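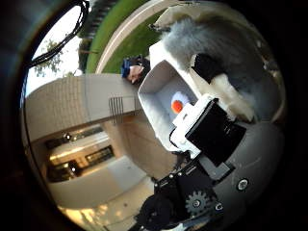

手首カメラの1フレーム、歪み補正前。白い箱の中にオレンジの球。

手首魚眼だけで把持計画、屋外で本当に回るのか

1: yajiri_kiso
Tultineの新しい版を入れて評価中です。売り文句は「手首の魚眼1台で検出から把持計画まで、外部カメラ不要、屋外可」。最後の三文字がどうにも信用できないので、触った人の意見が聞きたい。

環境を書いておきます。
・検出はKorunusの学習済みモデル、追加学習なし
・計画はTultine標準のサンプリングベース
・ログはCekusardで画像と関節角を同じ時刻軸に記録
・場所はIbarra棟の外、芝生と通路の境目あたり

屋外で取ったのは全部で3,819フレーム。対象の球がラベル上で見えているもののうち、検出器が球と答えたのが1,325。残りは未検出か、別の何か。屋内ではここまで落ちませんでした。

で、サポートに聞いたら「信頼度の閾値を下げてください」の一行。下げたら下げたで窓の反射を拾い始めます。色だけ見れば人間には一目瞭然の物なんですが。

2: 名無しの減速機
屋外可(曇天に限る)じゃないの。

3: oshibori3
>>1
検出に入れてるのは補正前の画像? 補正後?
そこを書いてくれないと何も言えない。

4: yajiri_kiso
>>3
補正前です。Tultineのパイプラインがそうなっていて、検出を生の円形画像でやってから、箱の四隅だけを光線に変換してます。中で何をしてるか読んだんですが、矩形の四隅を変換しても元の物体の輪郭にはならないわけで、端に行くほど方向がずれるはずです。ドキュメントでは「影響は軽微」の一言。何に対して軽微なのか書いてない。

5: oshibori3
それは駄目だわ。中心付近ならまだしも、周辺だと矩形がどんどん膨らむ。せめて輪郭点をいくつか取って変換してから重心を出さないと。
ただ、貼ってある1枚に限れば球はかなり中央寄りだから、歪みのせいにするのは筋が悪いと思う。

6: kawara_senbei
露出でしょ。左上の空がほぼ真っ白、右のほうは縁に向かって真っ暗。自動露出が円の外の黒まで測光に入れてたら、そりゃ変な値になる。測光範囲にマスクかけてる?

7: yajiri_kiso
>>6
かけてません。というかドライバ側に項目がない。

8: kawara_senbei
じゃあ自動露出を切って固定。話はそれから。

9: hinata_node
>>8
屋外で固定露出は怖いよ。建物の陰から床の日なたに手首を振っただけで飛ぶ。左下の床なんか日が当たって光ってるところあるし、あっちを向いたら終わり。
うちは画像の円だけでヒストグラムを取って、ホスト側から露出を書き込んでる。ループは遅いけど、ないよりまし。

10: kawara_senbei
>>9
ホスト側で閉じるとフレームが2、3枚遅れるのが嫌なんだよな。腕が動いてる最中に明るさが追いかけてくる。検出器の信頼度が波打つ。

11: hinata_node
だから動作中は固定して、観測姿勢で止まってから更新。計画のほうに「止まって見る」を入れる。速さを売りにしてる人は嫌がるだろうけど。

12: 名無しの減速機
止まって見るなら外部カメラ置けばよくない?

13: yajiri_kiso
>>12
それを言うと話が終わってしまう。でも正直そう思い始めてます。

14: rokkaku_ana
検出の話ばかりだけど、俺が気になるのは計画側。
箱の右の縁に灰色の長い毛のかたまりが寄ってるでしょ。こういうの、Tultineの衝突判定でどういう扱いになるの。あれを剛体の占有格子で塗ったら、箱の右上から入る軌道は全滅すると思うんだけど。

15: yajiri_kiso
>>14
まさにそこで詰まってます。深度は手首を動かして視差から推定してるんですが、毛の部分は点がばらばらに出ます。フレームごとに表面が手前に来たり奥に行ったりで、占有格子が埋まったり消えたり。計画を呼ぶたびに違う答えが返ってくる。
ある回は左から回り込み、次の回は真上から、その次は「解なし」。入力の球の位置はほとんど同じなのに。

16: rokkaku_ana
占有の更新則は? 時間で減衰させてる?

17: yajiri_kiso
既定のままです。減衰あり。31フレームで忘れる設定になってました。なぜ31なのかはわかりません。ソースにも数字が直書きしてあるだけでコメントなし。

18: rokkaku_ana
出た、魔法の数字。
減衰ありで毛みたいなのを見ると、毛先の点だけ先に忘れて、障害物が薄くなったところに軌道を通す。で、通してる途中でまた見えて停止。うちでも似たのをやった。毛じゃなくて植え込みだったけど。

19: mizuhiki_dev
横から失礼。Tultineを業務で使っている側です(中の人ではないです)。
皆さん手厳しいですが、>>15の症状は計画器の問題とは言いにくいのでは。サンプリングベースなんだから、乱数の種を固定しなければ毎回違う軌道が出るのは仕様です。種を固定して同じ入力を食わせて、それでも答えが変わるなら初めて認識側か地図側の話になる。そこは切り分けましたか。

20: yajiri_kiso
>>19
種は固定しました。Cekusardのログから同じ画像列を再生して、6回流しました。軌道が一致しません。

21: mizuhiki_dev
再生時の時刻は? 実時間で再生してると、処理落ちで間引かれるフレームが毎回変わります。種を固定しても入力が同じになってない。

22: yajiri_kiso
……実時間です。

23: oshibori3
あー。

24: mizuhiki_dev
Cekusardには一歩ずつ進める再生があるので、それで流し直してください。購読側が処理を終えたら次を出すやつ。既定で無効です。

25: 名無しの減速機
既定で無効なのが多すぎる

26: rokkaku_ana
>>19
仕様なのはわかる。でも「仕様です」で片づけてほしくないな。同じ状況で左から来たり上から来たりする腕の横に、人が立つわけでしょ。写ってる範囲にも青い帽子の人がいる。経路の長さが同じくらいならどれでもいい、という評価関数で屋外可を名乗るのはどうなの。

27: mizuhiki_dev
>>26
人との距離は別の層で見るものです。計画器に全部を背負わせる設計のほうが危ない。安全の層は計画の質に依存しないように作るべきで、そこは製品の説明書にも書いてあります。

28: rokkaku_ana
別の層で見るのは賛成。ただ、その層が手首の魚眼1台からの入力だったら依存してないとは言えないでしょ。同じレンズ、同じ露出、同じ遅れ。空で飛んだら両方飛ぶ。

29: mizuhiki_dev
そこは同意します。うちは別のセンサを足しています。

30: 名無しの減速機
「外部カメラ不要」とは

31: nijimi_kan
キャリブの話が出てないので。
魚眼で外側まで使うなら、何のモデルで合わせたかが一番効く。等距離射影を仮定して係数を1個だけ、みたいなのだと中央は合っても外は平気で数ピクセルずれる。再投影誤差の平均だけ見て安心してる人が多いけど、半径ごとに分けて出すと外周だけひどいことがある。チェッカーボードを中央でばかり撮ってると特に。

32: yajiri_kiso
>>31
付属の手順どおりで、ボードは画面中央付近でした。外周でも撮れとは書いてなかった。

33: nijimi_kan
書いてないだろうね。縁の暗くなるあたりはコーナー検出がこけるから、手順に入れると成功率が下がって印象が悪い。
あと手先座標とカメラの変換。手首を大きく倒した姿勢を混ぜて取ってる? 画面がこれだけ傾いて入る使い方なら、普段の観測姿勢も混ぜておかないと、ちょうど使うところで合わない。

34: hinata_node
傾きといえば、Korunusの学習データって水平のカメラばかりなのでは。地面が左にあって木も人の頭も横向き、という絵をどれだけ見せてるのか。球は回しても球だけど、背景込みで特徴を拾ってるなら関係ある。

35: oshibori3
>>34
試すのは簡単。ログの画像を重力方向が下になるように回して、同じ検出器に入れるだけ。関節角が同じ時刻軸にあるなら回転角は出せる。

36: kawara_senbei
それで上がったら露出じゃなかったってことで、俺は謝る。

37: yajiri_kiso
やってみます。ついでに指の部分のマスクも見直します。右下に黒い指機構とか白いブラケットとかがけっこう入っているんですが、Tultineの自己マスクは関節角からモデルを投影して消すやり方で、>>31の話だと外周でずれてる可能性がありますよね。

38: nijimi_kan
ずれてるだろうね。マスクが足りなければ自分の指が障害物に化ける。太らせれば、今度は球の隣まで食う。ブラケットの先が球のすぐそばに見えてるから、膨張を何ピクセルか足しただけで対象が消えてもおかしくない。

39: yajiri_kiso
膨張の既定値、今確認したら結構大きいです。

40: rokkaku_ana
それが未検出の正体に一票。

41: kawara_senbei
いや露出。

42: mizuhiki_dev
マスクを検出の前に掛けるか後に掛けるかで設定が分かれています。mask_stageという項目。preになっていたらpostにしてください。preだと塗りつぶした黒い領域ごと検出器に入ります。

43: yajiri_kiso
>>42
preでした。postで流し直し中。

44: 名無しの減速機
設定項目の名前を知ってる人がいないと動かない製品

45: yajiri_kiso
2020-07-31 追記。結果をまとめます。数字は同じログに対するもので、実機は動かしていません。

・mask_stageをpostにした:検出は増えた。ただし球を近くから見ているフレームに偏っていて、遠いほうは変わらず
・重力方向に回してから入力:ほとんど差なし。>>34の仮説は少なくともこの検出器では弱そう
・一歩ずつの再生+種固定:軌道が一致しました。>>21の言うとおりで、ばらつきのうち計画器のせいにしていた分は私の再生方法のせいでした。すみません
・占有の減衰を切る:毛のかたまりが膨らんだまま残り、箱の右側は全部通行止め。「解なし」が増えた
・露出:ログは撮り直せないので未検証

46: mizuhiki_dev
>>45
ご確認ありがとうございます。計画器の濡れ衣が晴れてよかったです。

47: rokkaku_ana
晴れてないよ。同じ入力なら同じ答え、は最低条件。実機ではフレームの間引きは毎回違うんだから、現場で見る挙動は再生を直す前のほうが近い。少し入力が違うだけで左回りと上からが入れ替わるのは残ってる。前回の軌道を初期値に入れるとか、切り替えに罰則をつけるとか、そういうのは?

48: mizuhiki_dev
前回解の引き継ぎは入っています。既定で

49: 名無しの減速機
無効

50: mizuhiki_dev
……無効です。

51: hinata_node
柔らかいもの用に占有を二段にするのはどう。点の分散が大きいセルは「触れるかもしれないがコスト高」、小さいセルは「禁止」。箱の縁は禁止側、毛のほうはコスト側に落ちるはず。

52: rokkaku_ana
>>51
分散が大きい理由が柔らかいからとは限らないのが怖い。窓ガラスの反射も分散は大きい。硬いガラスを「触っていい」にしたら笑えない。

53: hinata_node
それはそう。距離で切るしかないか。建物は遠いし。

54: oshibori3
箱の中の白いくしゃっとしたのも忘れないで。あれの上に球が載ってるなら、底面を平面で当てはめて高さを出す処理は全部外れる。Tultineの把持候補って支持平面からの高さで足切りしてなかったっけ。

55: yajiri_kiso
>>54
してます。検出できているのに把持候補ゼロ、という回があったので、それかもしれない。平面の当てはめを飛ばす設定を探します。

56: nijimi_kan
探す前にキャリブやり直したほうがいい。下が歪んだままいくら上を調整しても、次に場所を変えたら全部やり直し。外周込み、半径別の誤差を出して、それを貼って。

57: yajiri_kiso
了解です。外周込みで取り直して、露出はホスト側から円の内側だけで制御、観測姿勢で止まって更新。これでもう一度Ibarra棟の外で取ります。

58: kawara_senbei
露出の結果が出るまで謝らないからな。

59: 名無しの減速機
12月の更新で屋外対応強化って予告が出てた。対応済みのものを強化とは

60: mizuhiki_dev
>>59
変更予定の一覧を見る限り、測光マスクがドライバに入るようです。期待しすぎないほうがいいとは思いますが。

61: rokkaku_ana
31の直書きは?

62: mizuhiki_dev
一覧にはありません。

63: yajiri_kiso
再校正は完了。半径別の誤差、外側の輪だけ中央よりはっきり大きいです。グラフは整理して次のスレに貼ります。中央だけで撮った前回の係数と並べるので、>>31の人、見てください。

64: nijimi_kan
見る。ボードを置いた位置の分布も一緒に頼む。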